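Lab notebook, Goh bench
May 12, 2018
Subject: finger screw backing out on the left hand-held gripper, and the bad width data that came with it

Started the day meaning to finish the cloth folding set for Brullora. Did not finish it. Most of the entry is about the left tool.

Background for anyone reading this cold. We fold with two hand-held grippers, one per hand, each with its own camera and its own width encoder. The recordings go to the Vivthorpe machine overnight, get trimmed and checked, and the ones that pass are used for training. The check compares encoder width against the finger gap the camera sees. If the two disagree by too much for too long, the recording is thrown out.

Last night's check threw out 172 of 299 recordings. The usual loss is a handful. I assumed the checker had been changed and spent the first hour looking at that, which was a waste. The checker is the same version we have been using since March. Same thresholds, same camera calibration files. Ran it again on an old batch and got the old result.

Sorted the rejects by tool. All of them fail on the left tool. The right tool passes everywhere. Should have sorted first.

Plotted left width error against recording order. It is flat for the early part of the batch, then starts to wander, then jumps and stays high. It doesn't look like a bad cable, which would give dropouts or spikes. It looks like something mechanical moving a little more each time the fingers close.

Took the left tool off its stand and squeezed it by hand. The finger block rocks on the bracket. You can feel it more than see it. With the trigger fully closed the tips touch at the front and stay open at the back. One of the two mounting screws was most of a turn loose and the other was finger tight. No threadlocker on either. The right tool has threadlocker on both, blue residue clearly there when I backed one out to look.

Checked the rebuild sheet. The left fingers were swapped in March when we went to the black blocks from Wollgate. The sheet has a line for threadlocker and the line is blank. The initials box is blank too. I may well have done that swap myself and I don't remember it.

Before fixing anything I wanted to see how fast it comes loose, so I snugged both screws by hand (no threadlocker, no torque driver) and went back to folding on the wood table with the blue cloth. Same fold as the Brullora set, corner to corner and then the flap over. Checked the rock after every short run.
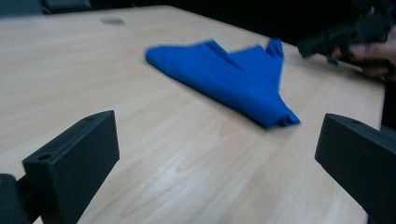

Blue cloth on the wood table, fold partway along. Black finger blocks in the foreground.

It held for a while, then the rock came back. By 40 closes there was play you could feel. By the time the counter reached 400 closes the tips were visibly out of line and the width reading with the fingers shut no longer came back to zero. Stopped there.

What I think is happening: every pinch on the cloth puts a twist into the finger, because the cloth gets gripped at the tip and pulled sideways. The screws see that as a back-and-forth load. With threadlocker they sit still. Without it they walk. Once the block can rock, the encoder reports what the slide is doing and the tip does something else, so camera and encoder part ways. The slide itself is fine. I ran it end to end with the fingers off and there is no rough spot.

Thin cloth makes this worse in one respect. To pick up a single layer you end up pressing the tips into the table and closing hard. On the block tasks nobody presses down like that, and I expect that is why the fault sat there from March until we got into folding.

Safety note. While the left finger was loose I pinched the side of my index finger between the block and the bracket as I was re-gripping the tool. Small blood blister, no broken skin. The gap behind the block is normally closed. It opens when the block rocks and shuts when you squeeze. Entered in the first aid book. If you feel any rock in a finger, put the tool down. Don't try to hold the block straight with your other hand while closing the trigger, which is what I was doing.

Also, for a day we were close to sending these recordings out. The threshold catches the big errors. In the stretch where the error had only begun to wander, a number of recordings passed, and I don't trust them. They should not go to Brullora until someone has looked at the closed-width value at the end of each.

Fix

Both left screws out, cleaned with alcohol, left to dry. Holes blown out and wiped. Inspected the threads in the block under the loupe. The rear hole has some chewed thread at the mouth, maybe two turns. Below that it is good. The screw still bites but I would like to replace the block when the spare arrives.

Medium threadlocker on both, torqued with the small driver to the number on the rebuild sheet. Paint pen stripe across each screw head and onto the block so a turned screw shows up at a glance. Did the same on the right tool while I was there, and filled in the sheet for both, including the initials.

Tool is hung up with a tag on it. No use until the threadlocker has had its full cure.

Still to do

Rerun the 400 closes on the left tool after cure, same cloth, same fold. Log the closed width at the start and the end.

Redo the width calibration on the left tool. The present one was made with the new fingers but I can't say how tight they were at the time, so it goes.

Hold the whole batch on Vivthorpe, passes included. I moved it to the quarantine folder and left a text file in there pointing to this entry.

Add a closed-width check at the start of every recording. Squeeze to shut, read the encoder, refuse to record if it is off zero. The shut squeeze is already part of the start routine so it costs no extra time. I have the first lines of this written but it rejects good starts when the trigger is let go too soon.

Go through older left-tool recordings back to March. The block stacking ones first, as those were used in the last training run. Quick look at a few from that set shows the width error flat, but a few is not enough to clear them.

Ask Wollgate if the rear hole can be made deeper, or take an insert. The front hole has plenty of thread and the rear one doesn't.

Change the rebuild sheet so a tool can't be marked ready with the threadlocker line empty. At present the ready box is at the top of the page and gets ticked first.

Later, same day

Cleaned up the checker report so it prints the failure count per tool on the first line. Tried it on last night's batch and the left tool shows up straight away.

Found one more thing while wiping down the right tool. Its trigger return is slow in the last bit of travel. Screws are tight, the stripe is lined up, and the width error is normal, so it's a separate matter. Probably lint from the cloth in the slide. Didn't open it. If it is still slow tomorrow, clean the slide before recording and write it up on a new page.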